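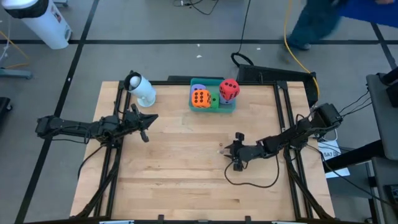 Palm muting took me forever too, so don't feel bad about the thuds. I'd guess your hand is sitting too far up toward the neck. Slide it back until the fleshy edge just touches the saddles, then creep forward a tiny bit at a time while you pick the low E. As for keeping your pick strokes straight on the tab, think of the strips in the butcher-block top up there, all running left to right next to each other — each string is one strip, and your hand only has to know which one it's on. I stared at tab for a whole November before that clicked!

> I'm on lesson 9 of the Cerkano course and my muted notes
> either ring out or go completely dead. Is it my hand or
> the strings? They're the Risura ones, pretty old by now.

Could be a little of both. Old strings do go dull, but they shouldn't go dead. Try 6 slow downstrokes muted, then 6 open, and listen for the pitch in both. If you can still hum the muted note, you're there. Keep the gain low while you do it, because distortion hides everything.

I haven't tried the Drorkov riff yet, but I will this weekend.

Lists > Beginner Guitar > Technique > Palm muting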